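Closta to move Prusoncombe stores operation to Dorklow site

PRUSONCOMBE, September 17, 2023. Closta, the packaging supplier, has signed a ten-year lease on a single-storey unit at the Dorklow estate. The unit provides 4,000 square metres of floor space and replaces two older buildings in the town centre, both of which will be given up in January.

The lease includes an option to extend for a further five years. Heating and lighting controls will be renewed before occupation, and the loading area will be resurfaced to take heavier vehicles. The design work has been placed with Kusuma.

The company employs 139 people in Prusoncombe. All posts will transfer on existing terms. Around 50 staff on the late shift will be offered a shuttle service for the first year.

"The two present buildings have different floor levels and separate power supplies, and stock is moved between them by road," said Gwawr Rees, head of property at Closta. "A single unit removes those journeys."

Stock lines held at Prusoncombe currently stand at 1,311. Deliveries to customers will continue during the move.

Media contact: Tanveer Kiani, Closta press office 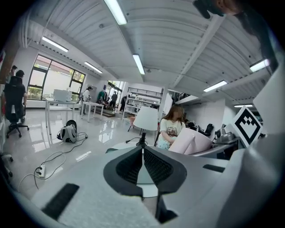

Brightly lit workspace with a white corrugated ceiling.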